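From: Abelardo Escobar
To: kotau-park list
Date: November 8, 2016
Subject: Re: Lower path and the reed beds

Ojārs Pärn wrote:
> Has anyone been down to the lower path since the storm? I went in
> from the Oker Street gate and had to turn back at the second
> footbridge. The handrail is down on one side and the bank under it
> looks washed out. Also, are we still cutting the reeds this fall
> or has that been put off again?

Ojārs, I walked it yesterday from the Arport end, so I can answer most of this.

The second footbridge is passable but I would not take a stroller or a bike over it. The rail on the upstream side is lying in the creek. The deck boards are fine. What worries me more is the bank on the east side, where the water has cut in behind the stone footing. I put a stick in and it went down 41 inches before it hit anything hard. I called the parks department and they have it on their list, with no date.

There are 3 trees down between the footbridge and the old pump house. Two are small wattles that we can drag off ourselves. The third is the big poplar by the bench — it is lying right across the path and needs a proper saw crew. Please don't climb through it. The top is resting on another tree and I don't like the look of it.
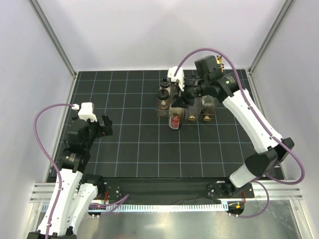
Ojārs thinks we should close the lower path from the footbridge to the pump house until the poplar is gone, and send people up through the picnic lawn. I agree with that. I have tape and stakes in my garage and can do both ends on Saturday morning if one other person comes along.

On the reeds: yes, we are still cutting. Fülöp has given us a price for the whole south bed, 80 dollars an hour with their own machine and driver, and they think it will take 6 hours. We do the edges by hand as usual. The herons have been gone from the south bed since August, so there is no reason to wait any longer. The north bed stays as it is this year. It was cut too low last time and is only now coming back.

A few people asked whether the cut reeds can go to the compost heap behind the nursery. They can't, the heap is full. Fülöp will haul them away, and that is in the price.
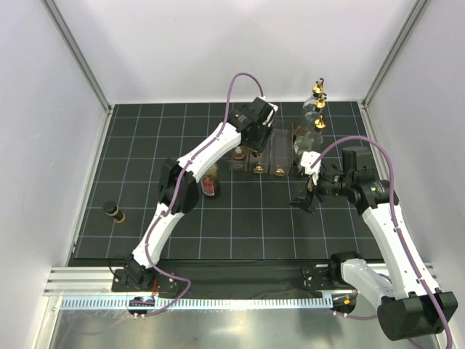
Robot arms over the gridded work surface

One more thing. The new signboard at the Oker Street gate has the map upside down compared with the one at the Arport end. I have had two sets of visitors ask me why the creek runs the wrong way. If whoever has the original file could send it to me, I will get it reprinted the same way up as the other one.

Gloves and loppers for Saturday if you have them.

Abelardo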